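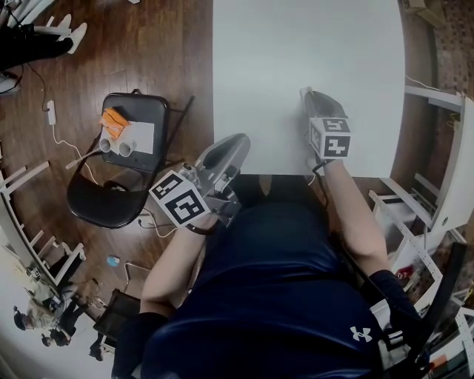

Ticket 241: Dosomus thermostat loses its schedule every night

May 29, 2026
Posted by Quách

Status: open, waiting for reply from Nollora support

Problem

The thermostat in our ground floor office forgets the heating schedule during the night. In the morning the display shows the factory programme, with 12 degrees as the night value and no day value at all. The clock is right. The Wi-Fi name is also still saved, so it is not a full reset.

The unit was installed in January and worked well until we changed to the new Nollora app. I can't say for sure that the app is the cause, but I did not change anything else.

What I tried

1. Restarted the thermostat from the menu. The schedule stayed until evening and was gone the next morning.

2. Changed both batteries for new ones. Same result.

3. Deleted the schedule in the app and entered it by hand on the wall unit. This time it stayed for two nights, then I opened the app to check the temperature and the schedule disappeared at midnight.

4. Removed the second phone from the account. It still had the old app, version 6, and I thought the two versions may fight with each other. No change.

5. Blocked the thermostat in the router. The schedule has stayed now for four nights, but of course I cannot control anything from home.

Reply from support

They asked me to export the log and to check the time zone in the account. The time zone was set to a different country — I never chose it myself. I corrected it and unblocked the device. Next morning the schedule was gone again.

In the log there are 26 lines with the text "sync: remote plan empty". All of them come a few seconds after midnight. I have sent the complete file.

Questions still open

Is it possible to go back to the old app without losing the account? And can the midnight sync be turned off on the wall unit? The Gusley manual for the wall bracket says nothing about it, and the Dosomus one only explains the buttons.

For now the device stays blocked in the router. I will write here again when I have an answer.

Recent tickets

Radiator valve does not close fully
Nollora app asks for password twice
Gusley bracket, wrong screws in the box
Display too dark after battery change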